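Gripper news from the second-floor crew

August has been our hand-held gripper month, and I've been waiting for an excuse to write about it! For anyone who skipped the last newsletter, we're choosing between two sets of finger pads for the Mustdale hand tool: the smooth Santoso pads we've used since spring, and the ribbed magenta ones Raghda Karaki has been pushing for. The camera sits on the tool and sees what the fingers see, so whatever we pick will be in every recording we make from now on. No pressure.

We moved out of the lab for this round and set up on the long table in the big conference room. Rogelio Pascual wanted ordinary things people leave on tables, at ordinary table height, with daylight coming in the windows and the ceiling lights on top of that. The lab bench is very tidy and very gray, and we had all gotten a little too good at it.

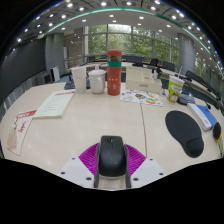
Slick, curved plastic is where the old pads gave us the most grief. With the smooth set you squeeze, the thing starts to turn, you squeeze harder, and it turns faster. The ribs give a bit and then hold. Raghda says she can feel the difference in her wrist by the end of a session, and after an hour with each set I believe her. I was easing off the trigger much sooner with the ribbed pads, and my pickups looked calmer when we played them back that night.

The numbers so far: 596 pickups with the smooth pads, 135 of them dropped or regrasped. We're still working through the ribbed recordings (Rogelio is labeling them by hand, bless him), so I'm not going to print half a result. Both sets together come to 3,414 clips, and the Anana software has only choked on 2. 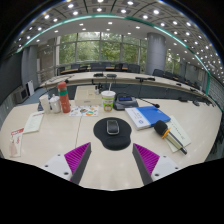

The wide lens is the other thing I'm excited about. I argued for the narrower Skerketti one back in June because I liked how big everything looked in it, and I'm happy to say I was wrong. Having both fingertips in view along with most of the room makes it so much easier for the tracking to work out where the tool is — windows and columns are wonderful landmarks when you're leaning over a plain white tabletop. The cost is the stretching near the rim. Rogelio has a new calibration to deal with that, and he'll go over it at the next bench lunch.

Still to do: thin flat stuff. Paper and booklets beat both sets of pads, and Raghda wants to try shaving the tips down a little before we give up on them. If you have a half hour and steady hands, come pick things up with us. Sessions start at 2 in the afternoon, and the sign-up sheet is on the lab door.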